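What a quarter for small caps! The Drestivine 245 added 4.1% through Thursday's close, and the best part is how many companies joined in. Back in March the gains came from a handful of software names. Now there are 180 stocks in the index trading above their 100-day average, with regional banks and truckers among them.
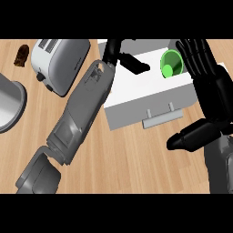 A toaster on a wooden tabletop.

Ledesma reports next week, and we can't wait to dig into those margins (freight costs are the line to watch!). Zellow follows a few days later. Our full earnings calendar goes out to subscribers on Friday, September 28, 2018.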